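Robot Manipulation in Simulation: Notes for Unit 4
Mikkel Eskildsen

Welcome back, everybody, and thank you for the thoughtful write-ups on the last unit. I read all of them (some of them twice, over a large pot of coffee) and I have put comments in the margins of each one. Please do look at those before you start on this unit, because several of you are carrying around small habits in your code that are going to hurt a good deal more now that we are picking things up.

In Unit 3 we moved the arm through free space, where the worst that could happen was a silly-looking path. Now we bring in contact. The task for the next stretch of the course is the one we call Plosstead, after the shared project folder where it lives, and it uses the same simulated room you already know: one arm, one table, a pair of bars and a dark slab with an opening in the top. Your program has to find a bar, close on it, lift it, and carry it to the slab. That sounds like very little when I write it out in one sentence! It will keep you busy, I promise.

Part A. What the gripper knows

Let's begin with the wrist view. In your starter code you have a room view and a view that looks out past the fingers, and most teams open the room view first and never leave it. I would love for you to spend your first evening with the other one. It feels strange to begin with. The table edge tilts, up is not up anymore, and it is very easy to lose track of which way the arm is facing. Stick with it, though, and run the little Prarkley script that prints the wrist pose next to each saved view, so you can match the numbers to what you are looking at.

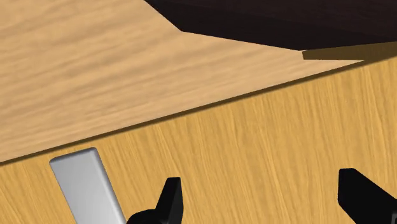

Figure 4.1. Wrist view, with both fingers open and nothing between them.

Try a small exercise with a view like this one. On paper, draw an arrow for the direction you think the gripper would move if you added a little to x in the base frame. Then draw another for y. Then run it and see. When I gave this to last year's group, there were 13 of them in the room and 4 got both arrows right on the first try, and these were people who had passed the written part on rotations with no trouble at all. So please don't feel bad if yours are wrong. The whole point is to find out now, on paper, while it costs you nothing.

A related warning. The wrist view changes every time the wrist turns, so anything you measure in it has to be carried back into the base frame using the pose from that same moment. If you use the pose from one step later you will get an error that is small when the arm is slow and large when it is fast, and you will spend a whole weekend blaming the gripper. I have done this myself, more than once.

Part B. Holding a long thin thing

A bar is a friendly shape to grab and an unfriendly shape to carry. The fingers only touch a short stretch of it, and the rest sticks out on both sides, so the weight on one end wants to turn the bar in your grip. Where you take hold matters a great deal. Write down your grasp point as a distance from the center of the bar, with a sign, and keep that number in your log for every trial.

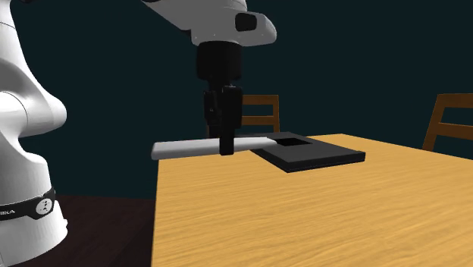

The other thing people forget is that once the fingers are closed, the arm has become a bigger object. Your collision check from Unit 3 knew about the links and the gripper, and it knew nothing about a bar reaching out past the fingertips. You need to attach the bar's shape to the hand after closing and take it off again after opening. There is a helper called attach_held in the Tonis module that does most of this for you. It does not take the shape off by itself, however, so if your planner suddenly refuses every path after a release, look there first.

Also watch the angle. A bar that has turned a little in the fingers will still look fine from across the room, and then miss the opening when you bring it over. Check the held angle once after lifting and once more just before you lower anything, and log both. I will ask you about the difference between the two when we meet.

Part C. Approach and retreat

Come down onto the bar from straight above, and stop at a waypoint over it before the last bit of the way. Your approach height is a setting in the config file, and I have left it at 7 centimeters. You are welcome to lower it later, once things are working. Slow down for the final stretch, close the fingers, wait for the grip reading to settle, and only then go up again.
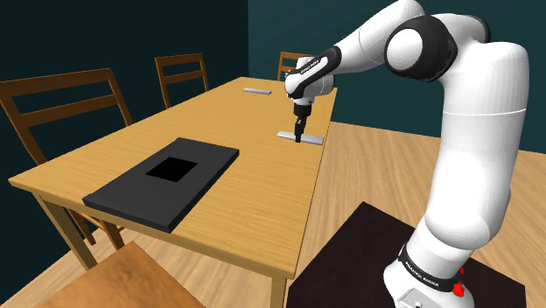 When you choose which bar to take first, think about reach as well as distance. The arm is mounted beside the table, and a target far along the wood can put the elbow in a place where the next move becomes awkward. Rätsep's method for scoring arm poses (it's in the reading packet, and it is shorter than it looks) gives you one number per pose, and you may use it to rank your options. You may also make up your own score. I really enjoy reading those, so explain your thinking if you do.

What to hand in

Run 16 trials with your final code, without changing anything in between, and send me the complete log along with a two-page write-up. Please include the bad trials. A clear account of why a grasp slipped is worth as much to me as a clean run, and I grade it that way.

Teams stay the same as in Unit 3. If you would like to swap, both teams need to agree, and one of you should drop me a note before the November lab session.

For next time, read the packet through the section on contact forces, and bring your arrow drawings from Part A, wrong ones included. We'll put them up on the wall at the start of class.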